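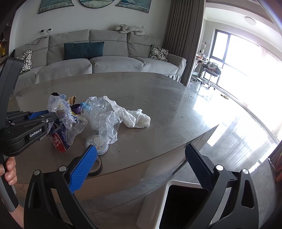
Finger pads on a hand-held gripper: how often do you really change them?

Flistero
Posted Wed 18 June

I look after a pair of hand-held grippers, black fingers with textured pads on the inner faces. The pad with the fine blue grid has started letting go of thin plastic bags. The advice I was given is to swap pads every 360 grabs, which sounds like a number from someone who sells pads. Has anybody checked this, or do you just clean them?

Prilley

Clean first. Lint-free cloth, a little alcohol, let it dry, try the same bag again. I've kept a log since December and my current set is at 2186 grabs. Table crumbs get into the grid and it stops biting, that's most of it. If cleaning does nothing, look at the screws along the top of each finger. One loose screw lets the finger lean and then only an edge of the pad touches. I blamed the pads for 11 days before I put a screwdriver on mine.

I'd also be careful judging by plastic bags – crumpled film slips out of new pads too. Try a roll of tape or a container lid. If those hold, I wouldn't spend the money.

Jandulari

just replace them, pads are cheap

El Khatib

Cheap until you put one on crooked. Change both fingers together if you do it, and don't trust any interval that comes without a test behind it. Mine didn't.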